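I finished the last season of Plendau over the weekend and I want to get my thoughts down before I forget which episode was which. I came to it late. A coworker had been after me to try it since May, and I kept putting it off because I don't love shows about small towns with a secret. I have seen enough of those.

For anyone who hasn't watched, Plendau is the name of the town. It sits on a lake, the lake is being drained for repairs to the dam, and things start showing up in the mud. That is the whole setup and the show gets it out of the way in the first ten minutes. There is no long opening with a voice telling you what kind of place this is. The water goes down, a kid finds a car, and the title comes up.

Season one is the best of the three. It has six episodes and none of them feel padded. The sheriff is good at her job, which I liked. In a lot of these shows the police have to be slow so the story can last. She works out who owned the car by the end of episode two, and the rest of the season is about why people in town would prefer that she drop it. The scene in the feed store, where she asks for a receipt from years ago and the owner just hands it to her, is my favorite thing in the entire show.

Season two is where I nearly quit. The story moves to Nermont, the bigger town down the road, and half the cast doesn't come along. The new people are fine but I didn't care about them the same way. There is a long plot about a radio station that could have been one episode and gets four. I did like the finale, mostly for the storm, and for the fact that they let the power stay out for the full hour and lit it with flashlights and headlights. You can see what is going on the whole time, too. A lot of shows this dark are too dark to watch in the afternoon.

Season three brings everybody back to the lake. The opening episode runs 66 minutes and I would have taken more of it. The dam is fixed, the water is coming up again, and there is a deadline on anything still out there in the mud. I thought that was a smart way to do it. You don't need a villain with a clock when the lake is rising a little in every episode. They show the same fence post each week and there is less of it each time.

The part I keep going back and forth on is the Crichton family. They own most of the shoreline and in the first season they are barely in it. By the third they are in nearly every scene. The older brother is well written. The younger one gets a speech in episode five that explains things we had already figured out, and I wished he would stop. My sister, who watches with her phone in her hand, said the speech was the only reason she followed the ending, so maybe it was there for her.

I won't spoil the ending. I will say that I guessed the who by episode three and did not guess the how, and that the last shot of the empty parking lot worked on me. Some people online are angry that we never find out what was in the second car. I didn't mind. There is one line about it in the diner scene and I think that is all we were meant to get.

A few smaller things. The music is mostly one piano and it is used less as the show goes on, until the last two episodes have almost none. The subtitles on the version I watched were off by a second or so during season two - I turned them off and missed some mumbling. The recap before each episode gives away too much, so skip it. And the actor who plays the deputy has the best coat on television.

There is also a book, Rellik, which the first season is loosely based on. I picked up a used paperback, 300 pages, and read it in between seasons two and three. It is set in winter and there is no lake at all, just a quarry. The sheriff is a man near retirement and he gives up on page 172. If you go in expecting the show you will be confused. I liked it, but more as a separate thing, and the chapter told by the mail carrier would have made a great episode.

I rewatched the pilot last night in the bedroom, right after finishing, and it holds up. The receipt is mentioned in passing and I had completely missed it.

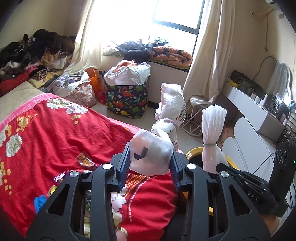

Flowered red blanket in both.

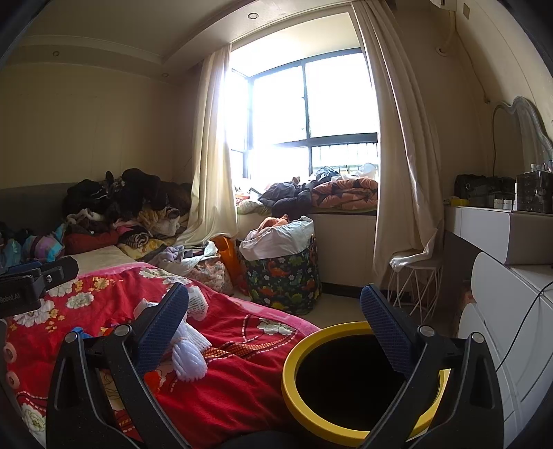

Do you need to watch season two before season three?

You can get by with just the first and last episodes of it. Those cover the move to Nermont and the storm, and season three only refers to the radio station once. If you end up liking the Nermont people, go back for the rest later.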